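Mardale juniors start pre-season with new passing sessions

Mardale Juniors returned to training on June 22, 2026, with 53 players signed on across the under-11 to under-15 age groups.

Head coach Sreekumar Kamath has dropped the long runs that opened last year's programme. Players will work with the ball from the first evening, mostly in small-sided games on half a pitch.

"We gave the ball away too cheaply in the spring," Kamath said. "I want them to look up before they receive it."
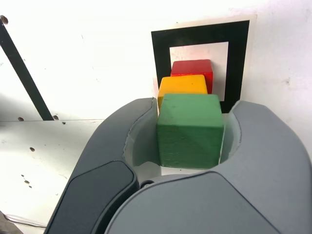

Coaching changes

Parvathi Poojary takes over the under-13s from Raghavendra Panicker, who moves up to the under-15s. Meenakshi Kulkarni stays on as goalkeeping coach and will run 2 extra sessions a month - both at the Nair Road ground.

The under-15s have 5 friendlies arranged, the first away to Stever. Kick-off times will be sent to parents by email.

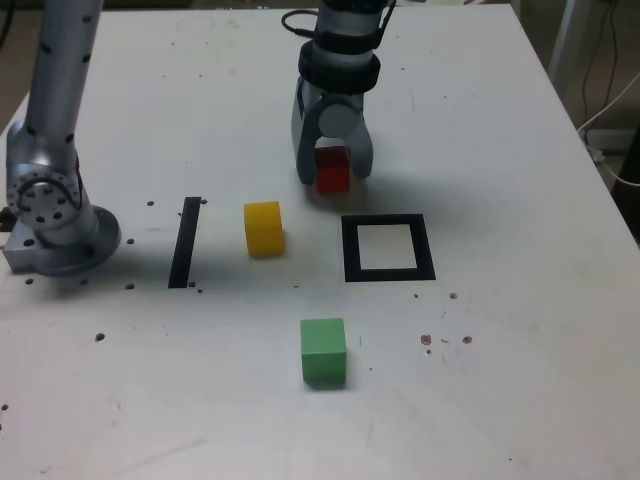 Panicker said he would use the friendlies to try players in different positions before naming a captain. League fixtures are due out later in the summer, and the cup draw takes place in October. The under-11s still have places, and new players can come along to any session in boots and shin pads.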